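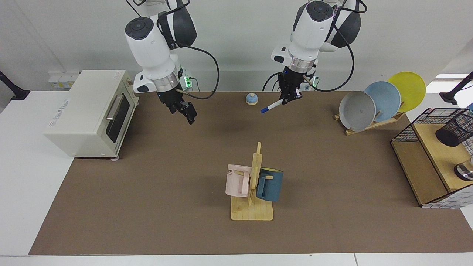

Equipment Review: Fesel Overhead Two-Arm Workstation
Prepared for the shared equipment program, Carano Technical Institute
2018-12-23

Summary

The Fesel workstation is recommended for purchase in the coming budget year, subject to the conditions at the end of this review. The arms and grippers met our needs for light tabletop work. The quotation as first received did not cover everything required to put the unit into service, and departments planning a similar purchase should budget for the complete installation from the start.

Scope of the review

The institute had the workstation on loan from August. It was used by two teaching sections and one research group. All work was carried out on household items of modest weight: mugs on a wooden mug tree, plates in a dish rack, markers, a service bell and a toaster oven. The review does not address industrial loads, food handling or outdoor use, and its findings should not be applied to them.

The competing unit from Lagman was reviewed from printed material and one site visit only. Comparisons with it are limited accordingly.

Arms and mounting

The arms hang from above the table. This was the main reason the Fesel unit was placed on the short list, and the arrangement served us well. The tabletop stays free for the items being handled, and a task can be laid out across the full width of the mat. With the Lagman unit, both bases bolt to the table, and the usable area is reduced on each side.

Overhead mounting has a cost. The support structure must be fixed to the building, and our facilities office required a structural check before approving the work. The check took longer than the installation. Departments in leased space should ask about this before requesting a quotation.

The rounded housings wipe clean easily. Cables run outside the arms in wide loops. They did not catch on anything during the loan, but tall items must be placed with the loops in mind, and users should be told so at the first training session. We would prefer internal routing and have said so to the vendor.

One arm carries an indicator light at the wrist. It is small, and in a bright room it is not easy to read from the doorway. A larger status lamp is sold separately. We suggest including it in any order.

Grippers

The supplied grippers have two parallel fingers. They are suited to slim objects such as a capped marker, which an arm can hold at an angle without difficulty once the grip force has been set. Mugs were handled by the rim or the handle. Lifting one from a peg was straightforward; returning it to the peg required careful programming, and students should be given ample time for that exercise.

Plates were the weakest area. The fingers reached the edge of a plate standing in the rack without trouble, but the stock finger pads allowed it to turn slightly during longer moves. Softer pads from Greltetti corrected this. One set of pads lasted 42 hours of use before replacement, and they should be entered in the budget as a consumable and not as a one-time accessory.

The oven door was opened and closed by its handle on a regular basis. We advise against using a powered appliance for this exercise. The door alone provides sufficient practice.

Software and training

The control software is adequate. Positions can be recorded by hand guiding or entered directly, and routines for the two arms can be edited side by side. The error messages are short and refer to codes in a separate manual. Printed copies of the code list were kept at the workstation, and this saved a good deal of time.

Vendor training is included for 2 persons. Additional places are charged. We consider this too few for a shared facility, where staff change from one term to the next, and we ask that the purchasing office negotiate on the point.

Costs to plan for

The following items were missing from the first quotation or were listed as options:

Structural check and overhead support
Status lamp
Replacement finger pads
Additional training places
Work mat with a nonslip surface
Annual service after the first year

The work mat is a minor expense. Finger pads cost 200 dollars per set through the vendor, and a department running the unit every weekday should expect to replace them several times a year. The status lamp costs 400 dollars installed. Service pricing was still under discussion when this review was written and must be settled in writing before an order is placed.

Household items for the exercises were bought locally and charged to the ordinary supplies account. There is no advantage in buying the vendor's task kit, which contains similar goods at a higher price. Plates and mugs in plainly different colors are helpful in class, as an instructor can refer to them without pointing into the work area. Spare mugs should be kept on hand.

Storage was overlooked in our own planning. A shelving unit beside the table proved necessary for small parts and pens, and floor space for it should be shown on the room drawing.

Recommendation

Purchase is recommended on three conditions. The vendor must issue a single quotation that includes the support structure and the status lamp. The service price must be fixed for the period of ownership used in the budget request. The receiving department must name the budget line from which pads and other consumables will be paid.

Departments that cannot fix equipment to the building should consider the Lagman unit and accept the smaller work area. Requests to use the loan unit before its return should be sent to the shared equipment office.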